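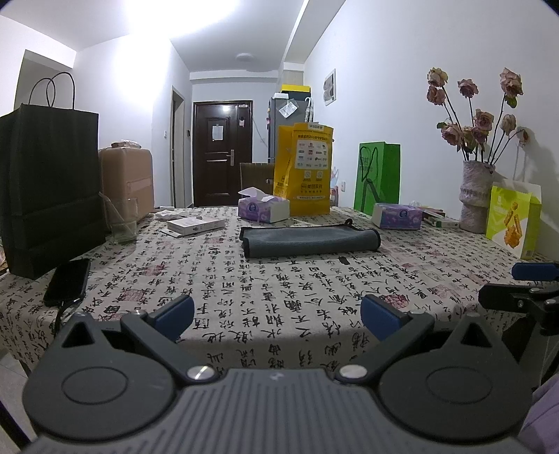
*Cloth task, calligraphy tablecloth, view from the gripper. Folded cloth in the middle, one tissue pack behind it, slightly left, another to its right.*

Sunday, continued from the morning page.

Topic: why the pose tracker drifts on this table. The same software was fine on the plain desk, so I suspected the map and not the sensors.

The tablecloth is full of columns of characters. I expected that so much texture will help. In practice the feature matcher in Serkard finds plenty of points, but many strokes look alike at low resolution, and it sometimes matches one column to the neighbor column. Then the pose jumps sideways by one column width and the optimizer accepts it, as the error stays small.

Numbers from the log of the first run:

- 3,433 features kept in the map
- 696 of them rejected after I turned on the stricter ratio test
- 2 sideways jumps before the change, none after (one run only, so I do not trust it yet)

Second problem is the cloth mask. The segmentation step (Leemans branch, old weights) gives the folded blue-gray cloth in one piece, but it also takes part of our finger pads, which are dark blue. When the fingers come near, the two masks join and the grasp point moves toward the gripper. I added a fixed mask for the fingers, computed from the opening width. It must be updated at every step, otherwise the edge is late by about 24 pixels when the fingers close fast.

The other gripper also has a blue pad, and it can enter from the right. The fixed mask does not cover this case. For now I pass its pose to the masking node too, but the clocks must agree better than they do now.

Not solved:

1. The black edging of the cloth is sometimes lost against the printed characters. Try depth for the border and color only for the inside.
2. The drinking glass on the left gives bad depth. The planner in Zarkon must treat missing depth as occupied. At present it treats it as free!
3. Bright ceiling changes the exposure when we tilt up. Lock exposure before the run and write the value in the config.

Replay of the same log with the new mask is running on the Clernora machine. I will compare the grasp points with the old ones and put the plot on the next page.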